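One Tray for the Little Cleaning Stuff
Posted 3/8/05

If your small cleaning things live in four different drawers, get a tray!

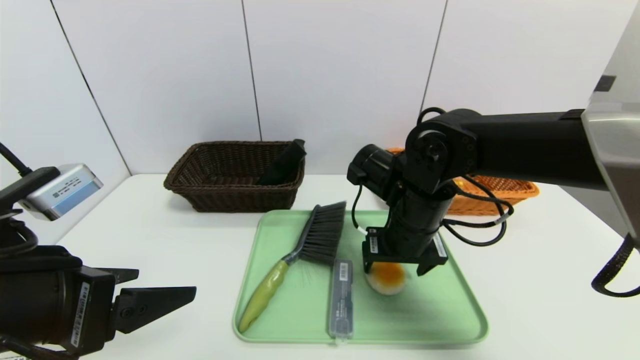
Mint-green tray with the brush, a slim box and a round sponge-type thing, basket at the back.

I started doing this in January and I love it. Everything little goes on one plastic tray with a rim, and the whole tray comes with me from room to room. The rim is the part that matters (crumbs stay put, and so does anything round that wants to roll off the counter).

Picking a tray. Mine is light green plastic with rounded corners, and the corners are a bigger deal than you'd think. Square ones collect gunk and you end up digging at them with a toothpick. Measure your shelf first! I bought one at Estton that stuck out nearly 4 inches and had to go right back.

Hand brush. Lay it down at a slant if it's too long to go straight. Don't stand it on its bristles, they splay and never really recover. Once they're bent, try holding them in hot water for a minute, then comb them with an old fork and dry the brush flat. It worked on two of mine and did nothing at all for the third.

Sponges. Wring them hard and let them dry before they go back on the tray. A damp sponge next to a cardboard box is a sad thing to find.

Slim boxes and packets go on lengthwise, alongside the brush. Peel off price stickers while they're new. Cooking oil on a paper towel, 13 minutes, wipe, done.

The basket. I like wicker for anything soft or floppy, cloths mostly. It sits at the back of the table so the tray can slide in and out in front. For dust in the weave, use a dry paintbrush, then the vacuum with the soft end on. A slightly damp rag is fine after that, but let it air out well before you fill it again.

Wash the tray itself every week or so with dish soap. I keep forgetting the underside, and the underside is what leaves rings on a white table!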